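I keep a short list of rules for recording with the hand-held grippers at home. Most of them come from the Bronska work in October, when we had to throw out nearly 700 takes over things that could have been caught in a minute.

## Before a session

- Wipe the finger pads with a damp cloth and let them dry. Dust on the pads changes how paper and pulp slide.
- Check the screws at the base of each finger.
- Start both grippers fully open.
- Leave the table as the household has it. Kultholm's guide used to ask for a bare surface, and they dropped that rule after version 2. I agree with them. Food, bags and patterned cloth stay where they are.

## Picking up bowls

Take molded-pulp bowls by the rim, one finger inside and one outside. Close until the bowl stops shifting, then stop closing. The pulp dents easily, and a dented bowl should be swapped out before the next take. With two bowls on the table, finish with the first before touching the second.
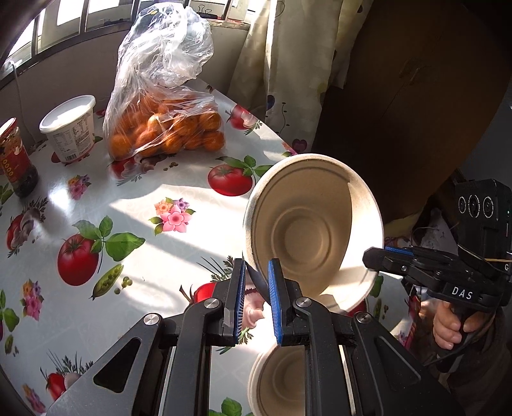
## Length and retakes

Keep a take under 18 seconds if the task allows it. If you drop something, pick it up with the gripper and carry on. Mark the take as "recovered" in the log and don't delete it. After 3 drops in a row, stop and check the pads again.

Kerkidby labels these differently, so if you're sending them files, ask for their sheet first. I still need to write up the rules for lids and jars.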